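Kettunen Pocket Climate Guide, second edition

I bought this in May, the week before a walking trip along the coast at Durstead, because the cover promises "weather you can plan around". A bold thing to print about Durstead.

The guide covers 273 towns, each with a page of monthly rainfall, sunshine and wind. The charts are clear and the paper survives a coat pocket. Where it comes unstuck is height. Trostier sits by the harbour and the hills behind it climb past 2,000 feet, yet both share one page and one cheerful little sun. I set off in shirtsleeves and met sleet by lunchtime. The author, Sølve Hovland, gives mountains a single chapter at the back, 13 pages long, most of it on cloud names.

Sea fog gets a better deal. The section on Grungate explains why the town can be grey all morning while the next valley bakes, and I've now bored several people with it.

The index is poor. "Drizzle" sends you to "Rain, light", which sends you back to "Drizzle".

Three stars. I'd keep it for the coast and the fog, and pack a jumper whatever it says about June.

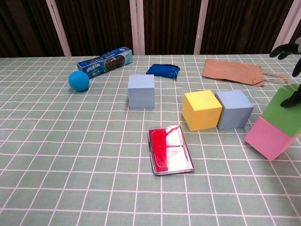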